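4.2 The railed top shelf and what ends up on it

Of all the furniture in the Mamilow survey, the small cabinet with a railed top was the one we most looked forward to writing about. It is a modest thing. A drawer, a cupboard underneath, and over both of them an open shelf with a low fence of thin bars at the ends. We had expected it to behave like any other cabinet with a flat top. It did not, and the difference was large enough that we gave it a section of its own.

The survey covered 300 homes and recorded 2,904 objects resting on, in, or beside storage furniture. For each object we noted the surface it rested on, whether it stood, lay, or leaned, and whether the people in the home said it lived there or was only passing through. That last distinction turned out to be the best question on the sheet. People knew the answer at once, often before we had finished asking, and they were happy to argue with each other over it. A bottle of hand lotion could "live" on a shelf in the view of one person and be "on its way to the bathroom" in the view of another, and it could hold both positions for months.

Flat-topped cabinets collect things lying down. Mail, remote controls, folded cloths, keys. The railed shelf collects things standing up. Books are the clearest case, and bottles and jars come next. Our reading is that the bars do a job usually left to a bookend. A person holding a single book has somewhere to lean it, so the book goes in upright, and the next one goes in beside it. The group grows inward from the rail. In the homes where we could ask about it, people rarely remembered deciding on this. The first book had gone to the end and the others had followed.

Figure 3 gives the arrangement we coded as "group and single": books upright at one end, leaning together behind the spindles, and one small pump bottle toward the other end. The lower part of the cabinet has a closed door on the left and an open compartment with one inner shelf on the right. Note also the books leaning against the side near the base, an arrangement we came to call the overflow position.

Figure 3. Cabinet with a spindle-railed upper shelf, coded "group and single," with books in the overflow position.

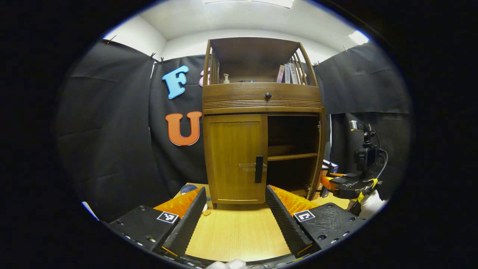

Marwan Qudah, reading an early draft of this section, objected that we were giving the rail too much credit. In his view books go on top of a cabinet for the plain reason that people want to see them, and they would stand there with or without bars if someone supplied a heavy enough jar to prop them up. He added that he had kept a row of paperbacks upright for years with a bag of rice.

We think the rice supports our side a little, but the objection is fair, and it pushed us back to the sheets. We separated the homes where a flat top had some kind of prop on it from the homes where it had none. With a prop, flat tops held upright books nearly as often as railed ones. Without a prop, hardly ever. So the rail is one way among several of giving a book something to lean on. What sets it apart is that it comes with the furniture and can't be borrowed for dinner.

The overflow position deserves a few more words, as it gave us some of the most enjoyable conversations of the whole survey. We had first coded books beside a cabinet as "on floor" or "on table," depending on what the cabinet stood on, and treated them as stray. That was a mistake. Many of these books had been beside the cabinet for as long as anyone could recall, and people used the side of the cabinet exactly as they used the rail, as a thing to lean against. Several told us the tall books went there because they looked wrong on top. One household kept all its cookbooks in this position and had a half-empty cupboard inches away. We recoded these cases as a place in its own right, with the cabinet's side as the support, and the totals for "stray" books dropped sharply.

Inside the lower section the pattern is different again. Cupboards with a door held more objects, and a wider mix, than open compartments of the same width. Open compartments tended toward a single kind of thing. We had one team member who was sure this would go the other way, on the grounds that open space invites dumping. The sheets say the opposite. When the inside can be seen from the sofa, people sort it, and when a door hides it, they put in whatever needs a home before guests arrive. Drawers were the most mixed of all. The single wide drawer, common on this kind of cabinet, was described to us as "the batteries drawer," "the everything drawer," and, in one home, by a rude word that everybody in the family used quite affectionately.

Drawer width seems to matter here. A wide drawer with one knob has no built-in division, and objects slide together each time it is opened. Where a household had added a tray or even a shoebox lid, the contents held their order between our first and second visits. We did not set out to test trays and would not lean hard on this, but almost 800 of the recorded objects were in drawers, and it would be a pleasure to see someone take the question up properly.

4.3 Doors, handles, and short stays

The second version of the cabinet we looked at has doors on both sides of the lower section, so that everything below the drawer can be shut away. The Condon sheet, the checklist we adapted for our visits, treats the open and the closed versions as one type. We split them after the pilot. Their tops are used in much the same way, yet their cupboards fill differently, for the reasons given above.

Figure 4 shows the doors meeting in the middle, with a black handle on each, low down near the seam. On the railed shelf are three books side by side, upright, toward the right end. We coded this as "group only." It was a satisfying code to write down, as the criteria left little to discuss: one kind of object, all standing, gathered toward one rail.

Figure 4. Cabinet with two lower doors. Three upright books on the railed shelf, coded "group only."
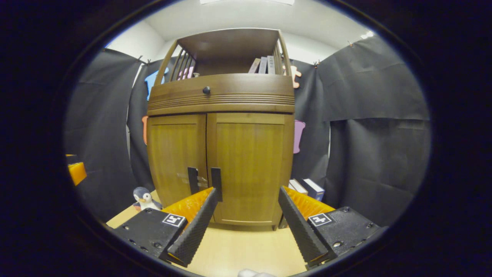 Does a tidy top shelf mean a tidy cupboard below? The two were only weakly linked in our homes, and many of the neatest shelves stood over cupboards that had to be closed with a knee.

The placement of handles came up more often than we had planned for. With handles side by side at the seam, most people opened both doors even when they wanted something from one side. They said it was easier to find things that way. In homes where the two doors had handles far apart, people opened one, looked, closed it, and then tried the other. Marciniak cabinets, which turned up in seven of the homes and have a single door over the full width, got the warmest remarks of any in the survey for ease of finding things and the coolest for banging into chairs.

We also asked how long objects with no fixed place tended to stay. Here the railed shelf did beautifully. Items described as passing through left it sooner than they left a flat top, and we believe the small amount of space is responsible. Once a row of books has taken one end, there is room for a bottle or a mug and not a great deal else, so a visiting object is noticed. On a long flat top a screwdriver can spend a winter unseen among the mail.

There are limits to all this. Our second visits were announced, and some people had plainly tidied, in a few cases with real flair. We recorded what stood on each shelf and made no attempt to judge whether the arrangement was a good one. Homes with small children were less common in the sample than we wanted, and in those we did visit, the low cupboard was often emptied for use as a hiding place, a category for which the sheet had no box. We have added one for the next round.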